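Laundry sorting

Laundry sorting is the practice of dividing clothes and household cloth into groups, either before washing (by color, fabric or soil) or after drying (by owner, type of item or place of storage). It is widely recommended in household manuals and on garment labels. How much of the advice is needed with present-day dyes and detergents is disputed, and many of the claims made for it rest on habit.

Sorting before washing

The usual scheme has three piles: whites, darks and brights. Some manuals add a fourth for delicates and a fifth for towels. The Musirley household guide, an often reprinted handbook, lists nine, a number few homes could fill in a week.

The case for separating colors is strongest for new red, navy and black cotton, which can lose dye in the first few washes. After that the case weakens. A reader survey by the laundry newsletter Taris collected 1,046 replies, of which 148 reported a stained item in the past year. The survey did not ask about water temperature or the age of the clothes, and it relied on memory, so the result says little about whether sorting prevented anything. It is still quoted as if it did.

Sorting by weight has better support. Heavy items such as jeans and towels dry more slowly than shirts, and a mixed load tends to come out with some pieces overdried and others damp.

Sorting after drying

Clean laundry is commonly tipped out on a bed, table or sofa and pulled apart by hand. Two methods are described. In the first, every item is assigned to a pile before any folding begins. In the second, each item is folded as it is picked up. Supporters of each claim that theirs is faster. The El Khatib method, a paid course built on the first approach, advertises a saving of 284 minutes a month but gives no account of how the figure was reached.

The work surface

A flat surface at waist height is generally advised, as folding on a bed means bending. A smooth table also makes it easier to press out creases with the hand. Advice to use only a white or pale surface, on the grounds that lint and stains show better, is repeated in several guides. It may help with dark cloth. For white cloth the reasoning runs the other way, a point the guides leave out.

Table size is rarely discussed, though it limits the number of piles more than any system does. Larger garments such as shirts need room to be spread flat, and unfolded cloth takes up far more space than the same cloth folded. 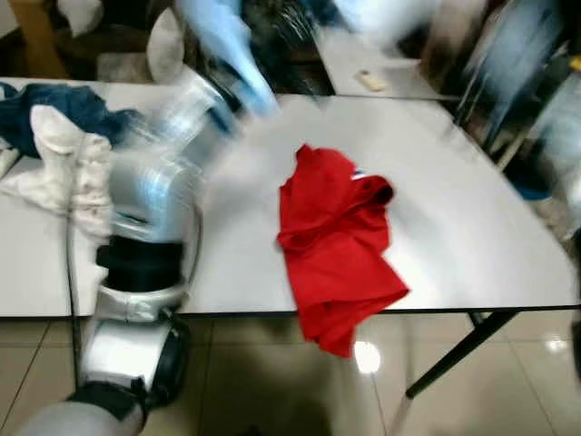

Red, navy and off-white cloths on a white table, unfolded.

Labels

Care labels are the most reliable guide to washing, though they tend to be cautious. A maker has little to lose by printing a cooler wash than the fabric needs. Labels sewn into a collar or side seam are also used after drying to find the top or the inside of a bunched garment. Printed labels fade with washing, and older clothes often have to be sorted by feel.

Sorting products

Divided hampers, colored bags and dye-catching sheets are sold as aids. Suton, a maker of catcher sheets, states that its product was tried on 1,000 loads, with no mention of a comparison wash without the sheet. A sheet that comes out tinted shows that dye was in the water. It does not show that the dye would have settled on other clothes.

See also

Care label
Clothes folding
Ironing
Lint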